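Sim demos: shadows on or off?

plullen_dev
We're collecting sim demos for the Delaunay tabletop task and I can't settle on lighting. I have 80 episodes recorded with several lights on, and the wrist view gets a lot of overlapping gray patches on the wood. Keep them or re-record?
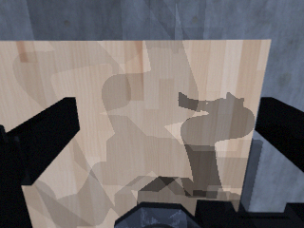

Wrist view, full shadows, both fingers in view

gridlock35
Re-record with one soft light. We trained on clutter like that at Plulholm and the policy went after the dark patches.

S. Patwary
Disagree. Real benches have shadows. Keep them and add a flat-light set next to it – then compare on held-out episodes.

gridlock35
Real shadows, sure. Those hard wedges just above the gripper base look like nothing I get on a real bench.

plullen_dev
Fair. I could drop to 2 lights and randomize where they sit. Roughly 4 hours of teleop for a new set.

S. Patwary
Do 35 first and check the loss before you spend the whole afternoon – and log the light positions this time.

Contact: Londton Robotics Forum | Back to top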